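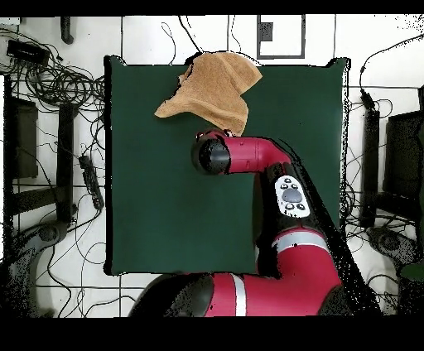 ## Omberg lending survey: progress to the end of May

Prepared by Liya Mekonnen for Blandine Masson, grants office

### Summary

Work on the survey of small-business borrowing costs is on plan for sampling and coding, and behind plan for the lender interviews. The first-wave dataset is closed. The pass-through estimates in this report are preliminary and should not be quoted outside the grants office until the weighting has been checked.

### Data collection

The first wave returned 308 usable responses from firms in Omberg and Mota. Firms were asked for the rate on their most recent working-capital loan, the rate on the loan before it, collateral pledged, and whether the contract was fixed or floating. Responses with a missing contract date were dropped, as the rate cannot be matched to a policy period without one.

Mota is underrepresented among retailers. Violeta Barrientos has drawn a supplementary list from the trade register and the reminder letters have gone out. Loans under 3000 are kept in the file but flagged, because most of them are overdraft extensions priced off a flat fee schedule and they respond to nothing.

### Preliminary results

- Floating-rate contracts reprice within one quarter of a change in the policy rate. The adjustment is close to full for secured loans and clearly partial for unsecured ones.
- Fixed-rate contracts show no movement until renewal. At renewal the new rate follows the lender's deposit costs more closely than the policy rate.
- Firms with two or more banking relationships report lower spreads. This may be a size effect - the larger firms are also the ones that hold several accounts - and it will be tested once turnover bands are merged in.

Lurdes Salgado ran the same specification with and without the flagged loans. The secured coefficient is stable. The unsecured one is not, and it is left out of the tables for now.

### Lender interviews

Two interviews are complete, both with regional lenders in Olon. The remaining lenders have agreed in principle but want the question list cleared by their compliance departments first. Tsion Asfaw has shortened the section on internal transfer pricing, where most of the objections were raised, and sent the revised list back.

### Software and files

The rate-matching routine has been moved from spreadsheets to Zulow. The old and new outputs agree except for contracts signed on the date of a policy announcement, which the spreadsheets assigned to the earlier period. The new routine assigns them to the later one. The codebook has been updated to match.

### Budget

Spending on fieldwork is under the approved line, entirely due to the delayed interviews. We ask to carry the unspent amount into the next period under the same heading. No transfer between headings is requested.

### Next period

1. Close the Mota supplement and recompute the weights.
2. Merge turnover bands and rerun the spread regressions.
3. Finish the lender interviews - dates depend on compliance clearance.
4. Circulate a draft of the methods chapter to the grants office.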